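Cor Timmermans is eating soup when I find him, forty steps below the stage at the Varna, and he waves the spoon at me to sit down.

"I can't do the show hungry," he says. "I tried it once and I cried during the bit about my dentist."

He's 6 nights into the tour of Riltisell, his hour about selling a boat he never owned, and I've already seen it twice (I paid both times!).
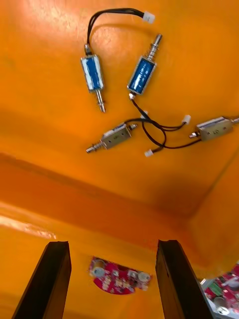 Timmermans tells me the first version ran close to three hours and had a song in it. "Terrible song. My mother still hums it, so I can't get rid of it."

I ask what's next, and he says he'll be at the Fagundes in November, with a new opening he won't let me hear. "It's filthy," he says, going back to his soup, "and there's a lot of geography in it."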